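Home Products Spare Parts Support Contact
Search tickets Enter keyword Go

Last updated: 14 April 2021

Ticket 504
Subject: Tray dryer, lower trays stay damp and fan trips after restart
Product: Menura batch tray dryer, two trolleys
Customer: Bokmont
Handled by: Kauko Kallio
Status: Closed

Message from customer (Sorcha Imrie)

Hello, we have the Menura dryer with two trolleys in our herb room since October. In the first months the drying was even. Now the trays at the bottom of the left trolley come out damp when all the others are ready. We dry mostly sliced ginger and mint leaves. If we leave the batch longer, the top trays become too dry and the mint loses its color. Also, when we stop the dryer to turn the trays and start it again, the fan sometimes trips. The display shows the set temperature is reached, so I think the heater is good. Please advise what we should check.

Reply from support (Kauko Kallio)

Dear Sorcha, thank you for the clear message. I think you may have two separate faults, so I would like to take them one after the other. Please do not change the temperature setting while we are testing, or we will not be able to compare the batches.

For the damp trays, please check the following with the main switch off and the chamber cool:

1. Look at the air guide plates on the left wall. Each one should stand at the same angle as the plate opposite to it on the right wall.
2. Look behind the left trolley for leaves or small pieces lying on the return air grille.
3. Push the trolley in until it touches the stop. If it stands too far forward, the air goes around the trays and not between them.
4. Close the door on a strip of paper at the bottom corner. You should feel resistance when you pull it out.

For the fan, please write down how long you wait between the stop and the restart. Please also tell me if it trips at once or after a while.

Message from customer

I did the checks. The grille had mint on it, quite a thick layer, and we cleaned it. The trolley touches the stop. The paper test is fine at the top of the door but at the bottom left the paper slides out with no resistance at all. The air guide plates look the same on both sides, except the lowest one on the left, which I can move with one finger. On the right side I cannot move any of them.

The fan trips at once when it trips. We normally restart very soon, as we only turn the trays and close the door.

Reply from support

Thank you, this is very useful. The loose plate is most likely the main reason for the damp trays. When the fan runs, the air pushes the plate flat against the wall, and then the lowest trays receive almost no flow. When you open the door, the fan has stopped and the plate can fall back, so it looks correct. 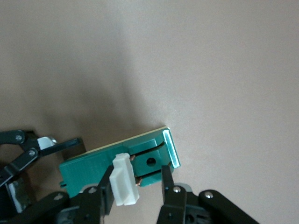 Please tighten the two screws which hold the plate. They are reached from inside the chamber, and the trolley must be taken out first. If a screw turns without becoming tight, the thread is worn and you should stop there – I will send new ones. Set the plate to the same angle as the one on the right before the final tightening.

The door gasket needs replacement at the bottom corner. I do not recommend to turn or stretch the old gasket, we have seen this done and the leak comes back after a short time. I have asked our parts store in Vikgate to send you a full length, together with four screws in case you need them.

About the fan: the control is made to wait before a restart so that the fan wheel can come to rest. If the wait is set too short, the motor starts against a wheel which is still turning and the protection can trip. Please open the service menu, choose "Fan", and tell me the value for the restart delay.

Message from customer

The restart delay is 5 seconds. I do not know who changed it or if it was always like this. One screw was good and one was turning without end, so I stopped. The plate holds better now but I would not say it is firm.

The parts arrived this morning. Mr. Bachmann from our maintenance will fit them when the present batch is out. Does he need to remove the whole wall panel for the screw?

Reply from support

No, the panel can stay. The new screws are one size bigger than the old ones and they cut their own thread. He should turn them slowly and by hand.

Please change the restart delay to 2 minutes and save it with a long press on the middle key. A short press shows the new value but it does not keep it after the power is switched off. This is not well explained in the manual and I have reported it.

For the first batch after the repair, please load both trolleys with the same product, cut to the same thickness. Do not turn the trays. Weigh one top tray and one bottom tray from each trolley before and after drying, and send me the weights.

Message from customer

Gasket and screws are fitted. We made one batch of ginger without turning. The left bottom tray is now very near to the right one, and I have attached the weights in the table. The top trays are still a little drier than the bottom, but it was like this also when the dryer was new. The fan has not tripped so far.

Reply from support

I have looked at the weights and they are within what I expect for ginger. A small difference between top and bottom is normal with a full load. If you dry mint alone, you can lower the fan speed by one step – the light leaves will then stay on the trays and less of them will reach the grille. Please clean the grille after every mint batch.

I close the ticket now. If the fan trips again, please reply to this same ticket and write the code from the display, so I have the history together.

Parts sent: door gasket, full length; plate screws, 4 pieces
Settings changed: fan restart delay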